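Water's back on in Custmont, sort of

So the taps on our side of Custmont finally came back on Saturday, a little after 5 in the afternoon, and I may have cheered out loud in the hallway. The water company says 228 homes were cut off when a main under Plurkby Road gave way. My street got it back last, of course – we always do.

The pressure is still pretty weak upstairs. I ran the cold tap for some 90 seconds before I trusted it enough to fill the kettle, and the company says that's fine as long as the water looks clear.
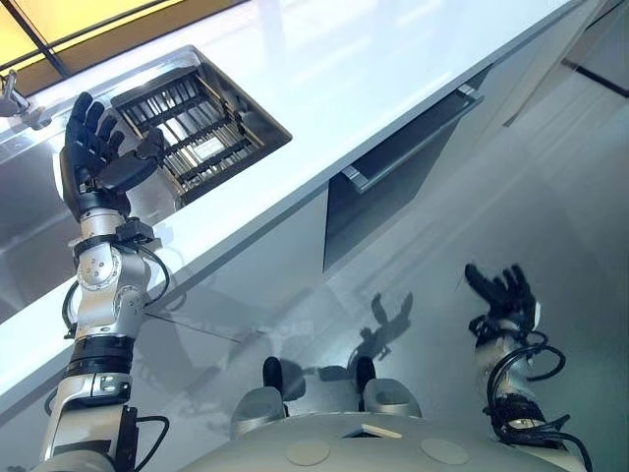 Deolinda Prata, who runs the Patrício bakery on the corner, told me she lost two mornings of baking and won't be getting those back. She was selling rolls again when I stopped by, though, and the line was out the door! I got the last two with cheese.

Plurkby Road stays closed between the bakery and the school while the crew fills in the hole. Buses are going the long way past the park, so leave early if you need one. The company plans to have the road open again by the end of April.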